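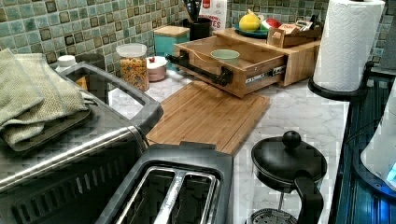
Do I need a separate mobile site for a small shop, or is one responsive site enough?
One responsive site is enough for a small shop. You keep one address and one set of pages, and the layout changes with the width of the screen.

Posted by Piret Jankauskaitė, May 30, 2023

I would like to ask a little more on the same matter. I sell kitchen textiles from a small town, and most of my visitors now come by phone. An agency called Stivach offered me a separate mobile version for 399 euros, plus a monthly fee. My present site was made with Memoseck, and the theme is four years old. On the phone the menu covers half of the page and people must zoom to read the prices. Should I pay for the second site, change the theme, or order an app? I have three product categories and fewer than 100 products. I also want to sell abroad later, so please consider this in your answers.

Xinyi Qin

Change the theme first. I had the same situation with my shop two years ago. With a separate mobile version you must update every price in two places, and sooner or later you forget one of them. This happened to me with the shipping costs, and I had to return money to several customers.

Before you change anything, make a full copy of the site. Then install the new theme on a test address and open it on a real phone -- the preview on the computer is not reliable. Look at the product page, the cart and the payment form. In my case the payment form was the worst part, because the keyboard was hiding the button. 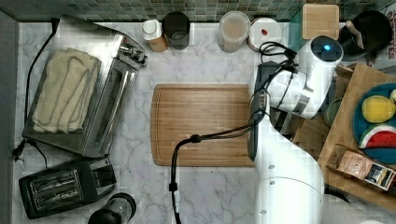

Countertop with a bamboo cutting board

Please check also the size of your product photos. Mine were uploaded straight from the camera and one page needed very long to open on a mobile connection. After I made them smaller, I did not need to pay for faster hosting.

For selling abroad, the currency and the delivery table are more important than the design. You can add a second language in June or whenever you have the texts ready.

Ojārs Mets

app is waste of money for this size. who will install it for one towel

Raimonds Grīnberga

I agree about the theme, but ask Stivach what the monthly fee includes. If it includes backups and security updates for the main site, maybe you can take only this part. My contract with Firport is like that and I am satisfied. Ask them to write it in the offer -- on the phone they promise many things.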